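*Mobile Devices elective, spring term, Komorham. My half of the project. Igor Malý's half (battery drain) is in his own report.*

# Can I stop typing with my thumbs?

I send a lot of messages, and I send most of them badly. So when we had to pick one phone feature and test it properly, I went for voice typing, the little microphone button on the keyboard that I'd pressed by accident plenty of times and never on purpose. My question was pretty simple: if I talk my messages instead of typing them, do I end up with fewer mistakes to fix?

My phone is a Shawky, a couple of years old, with a crack in one corner that doesn't affect anything. Igor has a newer Skostis and kept offering to lend it to me, but I wanted to stick with the one I really use. I kept everything in Brerer, the notes app we use for class, so I wouldn't be sending my family strange sentences all February.

## What I did

I wrote out 40 messages by hand before I started. They were normal stuff, like asking what time dinner is, or telling someone I left a thing on the table, or a longer one about swapping shifts. I put in a few names and a couple of street addresses too, because those are what I always have to go back and correct.

Then I entered the whole set three times:

- by thumb, sitting down, with autocorrect on
- by voice, in a quiet room with the door shut
- by voice, on the bus home at 5 p.m.

A message counted as wrong if even one word was off. I didn't count missing commas, and I didn't count capital letters. Igor thought that was too generous! We argued about it for a while and then I left it the way I had it, mostly so I wouldn't have to go through everything again.

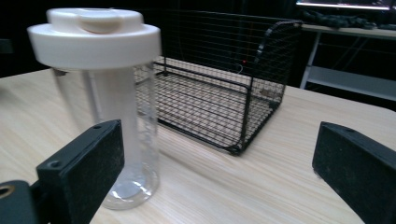
## What I got

| How I entered it | Messages with a mistake (out of 40) |
|---|---|
| Thumbs | 17 |
| Voice, quiet room | 12 |
| Voice, bus | 27 |

So voice won in the quiet room and got flattened on the bus. I expected the bus to be worse, but I didn't expect it to be that much worse. The phone picked up bits of other people's conversations and stuck them right in the middle of my sentences. One message about a dentist appointment ended up with half of somebody's opinion about parking in it (I kept that one).

The mistakes were a different kind, too. My thumb mistakes are obvious junk, and anyone reading them can guess what I meant. The voice mistakes are real words in the wrong place, so they look fine until you read them slowly. "I'll be there by four" came out as "I'll be there before," and I almost scored it as correct.

Names were bad both ways. The phone never once got Malý with the accent on it. I took the plain version as right, and Igor was okay with that.

## Things that bugged me

Pausing is hard. If I stop to think, the Shawky decides I'm done and turns the microphone off, and then I say the second half of my sentence to nothing. I got better at this by working out the whole message in my head first, but that's slower, and I don't do it when I type.

Saying the punctuation out loud also feels silly. I did it for the first few messages and then quit.

I should have timed everything. My feeling is that voice was faster for the long messages and about the same for the short ones, but I have no numbers for that, so please don't take my word for it.

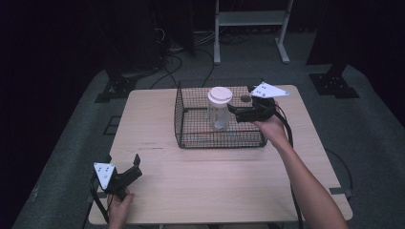 ## If I did it again

I'd do the thumb round last. By the time I got to the voice rounds I knew the messages really well and was probably saying them more clearly than I would in real life. I'd mix up the order for each round as well.

I'd also borrow the Skostis after all. It would be nice to know if the cutting-off thing is just my phone or if they all do it. Igor tried it for a minute on Wednesday and his stayed on through a pretty long silence, but one minute isn't a test.

For now I use voice at home for anything longer than a line, and I read it over before I hit send. On the bus I'm back to thumbs.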